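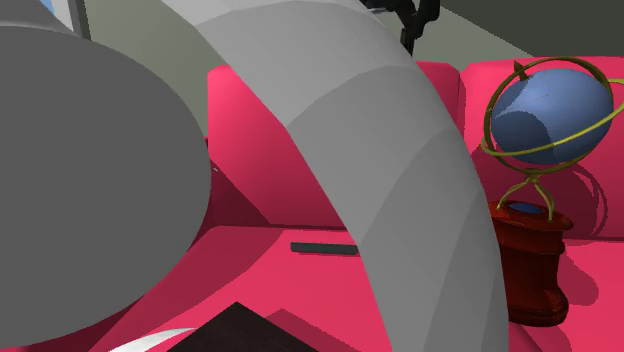 Have you ever wished a robot could clean up the living room for you? Before a robot can do that, it has to practice – and lots of robots practice inside a computer!

Orka is a kit from a company called Fekbridge. It gives you a robot arm and a pretend house on a screen, with a pink sofa, a globe and plenty of things to pick up. You tell the arm where to go and when to squeeze. If it drops something, you just start over. Nothing breaks!
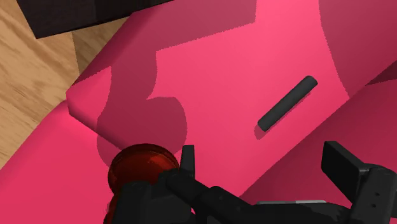
Grabbing is the tricky part. The arm has black fingers that open and close, and they need to be in just the right spot before they squeeze. A thin stick lying flat is a tough one, so try it from a few different sides.

Orka comes with 500 little jobs, and the first ones are really easy. Graziella Zanetti, who teaches a robot club, tells her kids to go slowly – fast arms miss a lot!

More for curious kids
How Does a Robot See?
Meet Iltell, the Robot That Sorts Socks
What Is a Simulation?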